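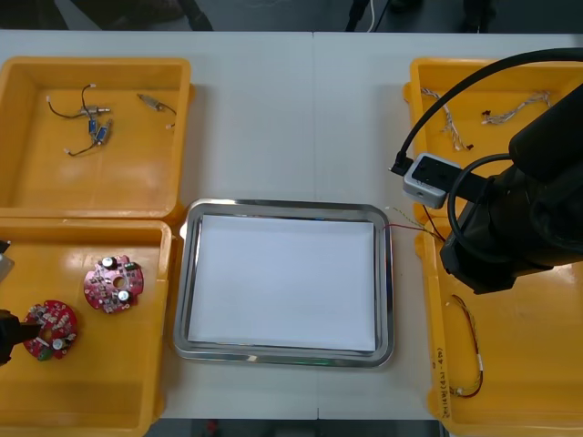 Figure 3. Kitting cell with parts bins and paper-lined tray.

3.2 Demonstration collection. Both arms teleoperated, one operator per session. Parts go from the yellow bins to the steel tray - wires and boards mixed, order left to the operator. We kept 122 of 131 demonstrations; the other nine were dropped for late gripper commands. Thin wires were the slow part. Operators tended to over-close on them, then back off, and the policy copies teh hesitation. 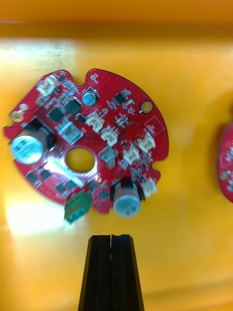
Wrist view. Credit: K. Heiskanen / Nindutex

Boards are easier to find but harder to grip. Wrist images blur durring motion, so small markings can't be relied on. Fingers kept close together on approach, opened late - see 3.4 for timing.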